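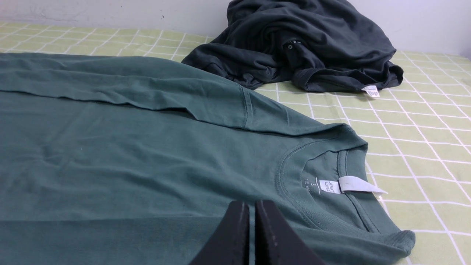 長袖はいつも袖から負けるんです、と購入者アンケートに書いてくださった方がいます。半袖なら気分よく片づくのに、長袖になったとたん袖が余って、最後はぐるぐる巻いて引き出しに押しこんで終わり、とのこと。

わかります！ 本書の編集担当も長いことそうでした。でも長袖は、袖の置き場所さえ決まってしまえば、たたむのがいちばん楽しい服だと思っています。胴の上に袖がすっと一本の帯になって横たわった瞬間の気持ちよさは、半袖では味わえません。この章では、Trinero引き出しユニットに長袖の部屋着やカットソーをしまうためのたたみ方を、はじめから順に説明します。

第4章 長袖・部屋着をたたむ

4-1 はじめる前に

対象となる衣類
・綿などのやわらかい長袖Tシャツ、カットソー
・上下セットの部屋着、パジャマの上
・薄手のスウェット

厚手のセーター、フードつきの服、前開きのシャツは手順が少し変わります。フードつきは4-6、前開きは第5章へどうぞ。ボタンの向きだの台襟だの、語りたいことが多すぎて別の章になりました。

用意するもの
・服を広げられる平らな場所（テーブル、ベッド、床のどこでも）
・Trinero本体に付属の幅見本カード
・お好みで、格子柄のシーツやマット

格子柄は、だまされたと思って一度試してみてください。線に脇を沿わせるだけで左右のゆがみが目に入るので、ものさしを出す気がなくなります。無地の布の上でももちろんたためますが、最初の何着かは線がある方が断然おもしろいです。

注意
完全に乾いた衣類だけをたたんでください。湿り気が残ったままユニットに入れると、においやカビの原因になります。脇の縫い目、襟、袖口は乾きが遅いので、指でつまんで確かめてから始めます。

注意
ポケットの中、胸元のピン、外し忘れた安全ピンなどを先に確認してください。引き出しの底板に傷がつくことがあります。

4-2 広げる

1. 服を前身頃が上になるように置きます。襟は自分から見て右でも左でも、奥でもかまいません。利き手で袖を動かしやすい向きを探してください。本書では、襟が奥にある向きで説明します。

2. 裾の両端を持って、軽く手前に引きます。続いて肩の縫い目の左右をつまみ、外側へ少しだけ張ります。

3. 手のひらで、中心から外へ空気を押し出すようになでます。アイロンのようにぴんとさせる必要はありません。浅いしわは残っていて大丈夫。たたみ終わるころには気にならなくなります。

4. 襟の形を整えます。リブの前側と後ろ側が自然に重なっていれば十分です。

メモ
襟の内側に紙のタグや長い洗濯表示がついている服は、この段階で向きをそろえておくと仕上がりがすっきりします。サイズの印字が襟の内側にある服なら、家族で似た色の部屋着を着ていても見分けがつきます。取り違えの多いご家庭では、しまうときに襟を手前に向ける置き方（4-5）が本当に便利です。

メモ
新しい服の下げ札は、はさみで糸を切って外してください。手で引きちぎると、襟のリブの目が飛んでしまうことがあります。悲しいです。

4-3 袖をたたむ

いよいよこの章の主役です。

1. 片方の袖を、肩の縫い目のところから内側へ折ります。袖が胴の上を横切って、反対側の肩の方へ伸びる形になります。

2. 袖の下側の線をまっすぐに整えます。肩のあたりに小さな寄りじわができますが、引っぱって消そうとしないでください。生地が自分で落ち着く場所なので、そっと押さえるだけにします。

3. 袖口が反対側の脇からはみ出すときは、はみ出した分を内側へ折り返します。袖の長い服では折り返しが大きくなるので、袖口を裾の方へ斜めに逃がすやり方もあります。どちらでも仕上がりの幅は同じです。

4. もう片方の袖も同じように折ります。先に折った袖の真上に重ねると中央だけが厚くなります。少し下へずらして置いてみてください。重なりが薄くなって、あとの折りが驚くほど軽くなります。

こんなときは
・袖がねじれている：袖口ではなく、肘のあたりを持って置き直します。
・袖がするする戻ってくる：すべりのよい生地です。もう一方の袖を折るあいだ、手首の内側で軽く押さえておきます。
・袖口のゴムが強い：ゴムの部分だけ平らにのばしてから折ります。無理に伸ばしきらないこと。

ここまでで、服は袖のないベストのような形になっているはずです。ここで一度眺めてください。もう半分以上できたような気がしませんか？ この気分のよさが、次の一着に手が伸びる理由だと思うのです。

4-4 胴をたたむ

1. 幅見本カードを襟の下、胴の中央に置きます。カードの左右の端が仕上がりの幅です。

2. 片側の脇を、カードの端に沿って内側へ折ります。肩から裾まで一気に折ろうとせず、肩、脇、裾の順に手を送っていくと線が曲がりません。

3. 反対側も同じように折り、カードを抜き取ります。カードを入れたまま次へ進むと、最後に襟の奥から出てきて、たたみ直しになります（編集担当は何度もやりました）。

4. 裾の縫い目を見つけ、両端をつまみます。裾は二本の縫い目が並んでいる服が多く、生地よりわずかに張りがあります。そこを持つと、やわらかい服でもたるまずに持ち上がります。
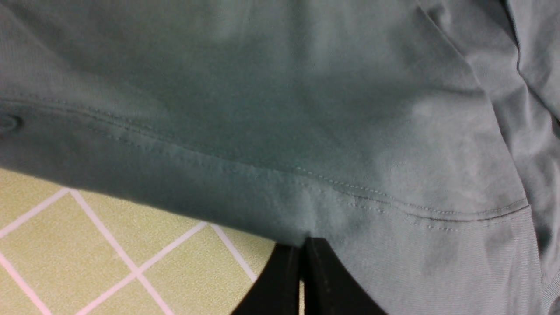

5. つまんだ裾を、襟の少し手前まで運んで下ろします。襟の上にかぶせてしまうとリブがつぶれるので、襟だけは外に出しておきましょう。

6. 折り山に手のひらを置き、内側の空気を抜きます。ぎゅっと押しつぶさず、手の重みをのせるくらいで。

7. もう一度、手前から奥へ折ります。浅い段に入れるときは折り山を立てずに寝かせ、深い段に入れるときはさらに折って、立つ厚みにします。

8. 角からはみ出した生地があれば、指先で内側へ入れます。

メモ
綿ジャージーのような少し起毛した生地は、折ったあとにふんわり戻ろうとします。折り山が丸くなるのは、その生地らしい表情です。紙のような角を目指さなくても、幅がそろっていれば引き出しの中は見ちがえます。

メモ
部屋着の上下を一緒にしまいたい場合は、先に下をたたみ、手順5で裾を下ろす前に胴の上へのせてください。上の服が下の服を包む形になり、夜に片方だけ見つからないという騒ぎがなくなります。下の服は、左右の脚を重ねて縦に半分、股の出っぱりを内側に折ってから、丈を上の服に合わせます。

注意
プリントのある面どうしを内側で合わせたまま長期間しまうと、季節や保管場所によっては貼りつくことがあります。大きなプリントのある服は、薄紙を一枚はさむか、プリント面が外に出るように裏返してたたんでください。 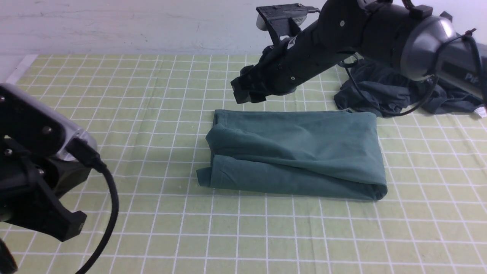
図4-3 たたんだ衣類。左下の角に生地が少し出ている状態

図のような小さなはみ出しは、手順8で直せます。気にならなければそのままでも収納に支障はありません。たたみ方に点数をつける人はいませんし、毎日着る部屋着ならなおさらです。

4-5 ユニットに入れる

Trineroの引き出しは3段で、段によって向いている入れ方が変わります。

上段（浅）
寝かせて入れます。薄手のカットソーや、翌日に着る部屋着の置き場所にぴったりです。重ねる場合も、引き出しの縁より上に服が出ないようにしてください。

中段
折り山を上にして立てます。手前から薄い色、奥へ向かって濃い色と並べると、開けた瞬間にうれしくなります。青緑や灰緑のような、昼と夜で見え方の変わる色は、隣に白を置くと迷わず取り出せます。

下段（深）
スウェットなど厚みのあるもの用です。立てた服が倒れるときは、別売のGrerkell仕切り板（高さ200 mm）をお使いください。

1. 引き出しを止まるところまで引き出します。

2. 服を奥から順に入れます。手前から入れると、奥の服が寄りかかって崩れます。

3. 襟を手前に向けたい場合は、4-4の手順7で折る方向を逆にします。

4. 指が入るすき間を残して、詰めるのをやめます。もう一枚入りそうだと思ったところが、ちょうどよいやめどきです。

5. 引き出しを静かに閉めます。引っかかるときは力を入れず、いったん開けて、服の端がレールに入っていないか見てください。

注意
引き出しを複数同時に開けないでください。ユニットが前に傾くおそれがあります。Anivumハンガーラック（高さ1800 mm）と連結している場合も同じです。連結金具は転倒防止の代わりにはなりませんので、第2章の壁固定を必ず行ってください。

注意
防虫剤は衣類の上に置き、種類のちがうものを一緒に使わないでください。防虫剤の袋に書かれた使用量と交換時期に従います。

4-6 フードつきの場合

フードは最後まで残しておきたくなりますが、先に片づけるのが正解です。

1. 服を前身頃が上になるように広げ、フードを平らにつぶします。

2. フードを襟の付け根で折り、胴の上に倒します。ひもはフードの中へ入れてください。

3. 袖を4-3の手順で折ります。袖がフードの上に重なり、押さえの役目をしてくれます。

4. 胴を4-4の手順で折ります。フードの厚みがあるので、最後の折りは少し余裕をもたせます。

メモ
厚手のものは、たたみ終わりの襟側がふくらみます。立てて入れるときは、ふくらんだ側を交互に向けると列がまっすぐになります。パズルのようで、つい全部やり直したくなりますよ。

4-7 よくあるご質問

たたんだのに幅がばらばらです。
幅見本カードを置く位置が服ごとにずれている可能性があります。襟の中心とカードの中心を合わせてから、脇を折ってください。

カードをなくしました。
同じ幅に切った厚紙で代用できます。寸法は巻末の型紙ページに実物大で載せています。角は丸く落としておくと、編み地に引っかかりません。

くたびれた部屋着がうまく立ちません。
何度も洗った生地はやわらかく、立てるのが苦手です。最後の折りを半分ではなく三つ折りにすると、芯ができて立ちやすくなります。それでも倒れる服は上段に寝かせてあげましょう。

しわが気になります。
取り出す頻度の低い服ほど、下になった部分に折りじわが残ります。衣替えの前、たとえば8月の終わりごろに一度広げ、前とちがう位置で折り直しておくと、秋に袖を通すときの気分がぜんぜんちがいます。

子ども用の小さい服にもカードは使えますか。
使えます。縦向きに置き替えて、短い辺を仕上がりの幅にしてください。裾を折る回数は一回減らします。小さな長袖が並んだ引き出しのかわいらしさは、ぜひ開けて確かめてください。

次の第5章では、前開きのシャツとブラウスを扱います。幅見本カードは引き続き使いますので、手元に置いたままお進みください。

Grerkell Trinero 引き出しユニット 取扱説明書 2023/06/30 改訂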